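Subject: Re: [kitchen-corner] Plates upright or stacked?

On Tuesday a list member in Plaltton wrote:

> We stack ours flat and they chip. Does anyone stand them up?

Yes, and I love it! A brown mat goes down first.

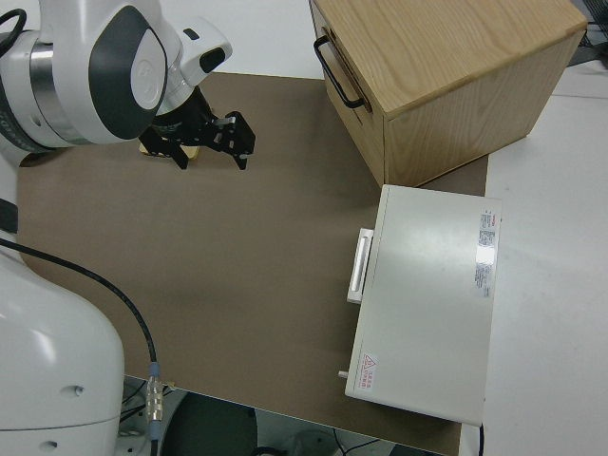
It cost me 139 at Sipos and I'd buy it again tomorrow – so easy to wipe.

Plates live in a wooden rack now.

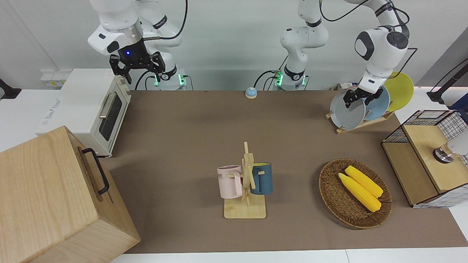

*Gray, light blue and yellow plates in the rack*

Bread is my next puzzle. I'm thinking of the light wooden box with the curved black handle, over on the right of the mat, if the loaves fit.

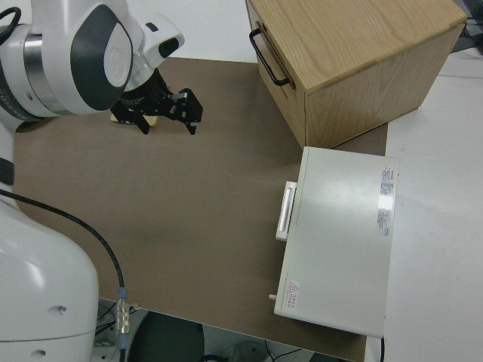
Mugs are easier. Get a mug tree! Corn can go in any old basket.

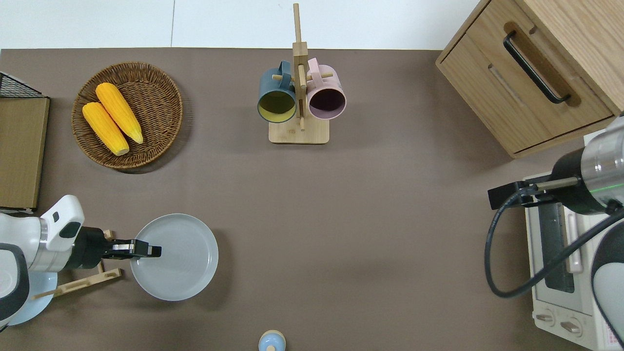 Tinura has racks too, if Sipos is too far for you.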